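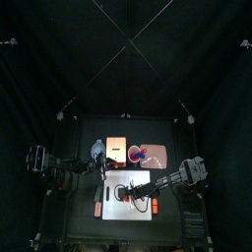 Blue bottle, copper-colored board. More kitchen stuff inside.

Home | News | Kitchen | Swaps | Archive

The Nerndale Kitchen Letter
By Taha Helmy
August 28, 2023
4 comments | 109 shares

Small kitchen week: boards, pots, and where the red things go

Quick one from me this time, the Morsy flat has to be packed up by Friday and I am writing this standing at the counter. Sorry for typos.

First, boards. Several of you wrote in after the last letter asking whether to keep plastic or go all wood. Keep both. Plastic for onions, chicken, anything that stains or smells. Wood for bread. Store them upright if you possibly can — flat stacks trap damp and then you get that smell. A plate rack works fine. So does the slot beside the fridge, if yours is wide enough. Mine isn't.

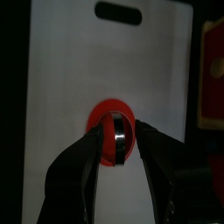
And a handle slot is worth having. Hang the board off a hook, done, no rack needed. I put two hooks up in Febuary and they're the only thing in that kitchen I haven't moved since. Scrub with coarse salt and half a lemon for the beet stains. Won't get all of it out. Gets most.

Next, coasters and small pots. Abdelkrim Lamrani wrote from Culach to say his table has a ring on it from every pot he owns, and what should he do. 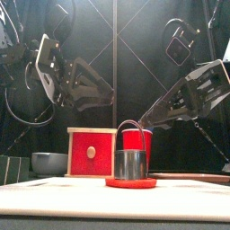
Abdelkrim, leave the old rings, they're part of the table now. For new ones, size matters more than thickness. Pick a coaster wider than the base, like the round red one under the steel pot, so you can set the thing down without aiming. Fold the wire handle down if it folds. And put the coaster out before the pot leaves the stove, not while you are stood there holding it with a tea towel going thin.

Same color for everything on the table also helps, more than I expected. Cups, coasters, the box for bits. Then when it's time to clear you see what belongs and what wandered in from the other room. Ivuter readers who came to the spring swap will know I used to be against matching sets. Changed my mind, mostly because of the packing.

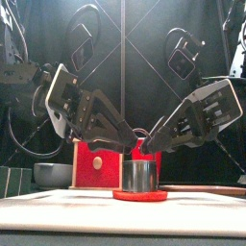 Swap shelf

Going: one soup pan with lid, the lid is slightly off. A bag of jars. Two bread tins, dark but sound.
Wanted: small drawer knobs, any color. A tall bottle with a stopper.

Reply to this letter with the item in the subject line and I'll pass it on next week from the new place, if the internet is in.

Previous | Next | Back to top
551 readers | Share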